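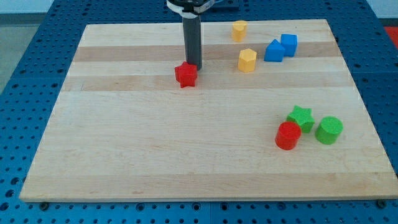
Marit Hellström would happily trade a little speed for a finger that doesn't skate off the points of a star, and she told the Gromard workshop as much when the second round of gripper trials opened on 29 May 2021.

The team has been pushing and sorting soft-looking colored blocks on a maple board, first with the plain straight finger and then with the padded one from Fankhauser, on the same arm and the same controller — so that the two can be compared fairly, which everyone agreed hadn't quite been the case last time. Each finger gets 79 runs. The straight one missed 12 of its runs, most of them on stars, and Reijo Harju, who had rather hoped for better, is now looking at the approach angle.

The padded finger has 23 runs still to go. A third, from Stusari, is expected in August, and visitors are very welcome to come by and watch.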